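Reshma Ngcobo keeps the equipment budget at Kotwood in a spreadsheet with 44 lines. The two arms are one line. The other 43, she said, are where the money got away from her.

"I priced the arms and thought I had priced the cell," Ngcobo said. "Then came the rails, the enclosure, the wrist cameras, cable, brackets. Every one of those was a separate order with its own shipping."

Kotwood runs kitchen handling tasks on two-arm cells and is planning its second year of purchases. Ngcobo does the buying. Johannes Gumede runs the cells and tells her what breaks.

His list is mostly small parts. Grippers are near the top, then cable hoses. "The arm itself is the part I worry about least," Gumede said. "I want spare fingers on the shelf. If I have to wait 14 days for a set, that's 14 days the cell does nothing."

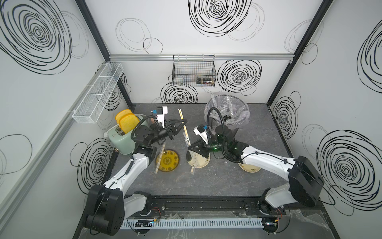 The household items have a line too, and it was the one Ngcobo got most wrong. She had put toasters, plates and cups under office supplies the first year. Gumede wanted them bought in matching sets, with extras, so that a broken plate could be replaced with the same plate.

"He came back in July and asked for five more toasters," she said. "I asked him what was wrong with the one we had. Nothing was wrong with it. He wanted the same model while it was still being sold."

For the coming year she has set aside $3,000 for spares and props together, held apart from the main equipment money. Gumede asked for more. They are still talking about it.

The larger question is whether to add a third cell. Kotwood has quotes from Volano and Drevarard, and Ngcobo said the two are hard to compare - one includes installation and a service visit, the other lists the hardware alone.

"I sent both of them the same blank sheet and asked them to fill it in," she said. "Volano did. I'm waiting on the other one."

Gumede would put off the third cell until the spares are in.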